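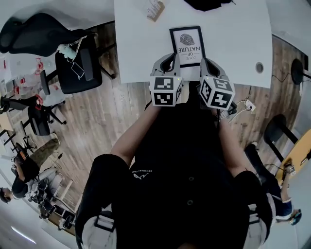 Desk 2, morning. Both grippers at the lower edge of the framed print, picture lying flat.

Notebook, November. Equipment plan for the next period.

Present: me (Obed Sarpong), Philomena Owusu for the money part.

I write this down while I still remember it, because in the last planning I kept everything in my head and then the list which went to purchasing was missing two things.

What we have to decide: how many more pairs of hand-held grippers we buy, from whom, and what must be bought together with them. The money for this round is 3640 and it must cover everything, also shipping. Philomena says there is no second round before spring, so I should not plan as if there will be one.

Grippers

Two offers on the table. Darero sells the pair complete, with fingers mounted and marker cubes already glued and checked. Price is 600 per pair. Dodasia sells the body and the fingers separately and the cubes we must print and mount by ourselves. On paper Dodasia is cheaper, 400 per pair, but this is without cubes and without the black inner pads.

I am inclined to Darero for this round. When we mounted cubes ourselves last year, I spent more time for checking the angle than for the whole rest of the setup. A cube that sits one degree wrong gives no error message. It only gives bad tracking, and you find it a week later when the trajectories are already stored. Philomena asked if I can put a number on this lost time. I can not, I did not write it down then. She accepted it, but she wants that I write it down from now on, so there is a page at the end of this notebook for it.

Open point with Darero: their cubes are a little larger than the ones on our old pair. I need to ask whether the pattern set is the same family. If it is not, we need a second configuration file and then old and new pairs can not be exchanged between desks during one session. Written to them, no answer yet.

Pads

The inner pads are the part that wears out. For thin flat objects like the framed print the pad does nearly all the work, because the fingers are curved and the edge of a frame touches only a small piece of the pad. I want spare pads in the order from the beginning. Darero offers a pack of pads at 69. One pack per pair, I think, and we see how long they live. Philomena wants to start with a single pack and order more by need. My problem with that is the delivery time, which last time was long, and during it one pair was lying in the drawer. We agreed on one pack per new pair, none for the old ones.

Calculation as it stands now

Four pairs Darero, 600 each: 2400
Four packs of pads, 69 each: 276
Together: 2676
Remains from 3640: 964

The remaining 964 is for everything below. If it does not fit, we go down to three pairs and I will not be happy but it is possible.

Objects

Flat framed things are harder than I expected to plan for. Mugs and boxes you can buy anywhere, but for the frames we want different thickness, and black border against white desk is a good contrast while white border is a bad one, so we need both. I would take a handful of cheap frames from Ackah. Philomena remarks that we should not buy objects with glass in front. I agree. Also some small packaged goods, these we can take from the kitchen supply and it costs nothing.

Power and cables

This I underestimate each time. At the moment a power strip and several cables lie on the floor to the right of desk 2, and with four more pairs there will be more chargers. The desk has a round grommet in the top, we should use it. To buy: cable channel for the floor, the flat kind you can walk over, and power strips with longer cord. Tilex has both. I have no price yet, I guess it takes the bigger part of the 964, and I don't want to guess further before the offer is here.

Chairs

Philomena asked if we need chairs. No. Chairs with armrests are a question though: when the operator reaches far over the desk, the elbow can touch the armrest and the movement becomes short and stiff. I will try one session with a chair without armrests before anybody spends money on this.

Storage

Not in this budget. The data volume will grow with the number of pairs, this is clear, but it goes on the computing account and Philomena talks to them separately. I only have to give her the expected hours per week per desk. To do by me.

Still to do

Obed: mail to Darero again about the pattern family. Ask also if a single gripper can be replaced or only the pair.
Obed: measure floor length from wall socket to desk 2 and to the yellow table.
Obed: hours per week for the storage estimate.
Philomena: offer from Tilex, offer from Ackah.
Philomena: check if Darero must be entered as new supplier, this can take time.

Added 16:20. Philomena came by, Darero is already in the supplier list from an older order. One point less. The order can go out as soon as they answer on the pattern.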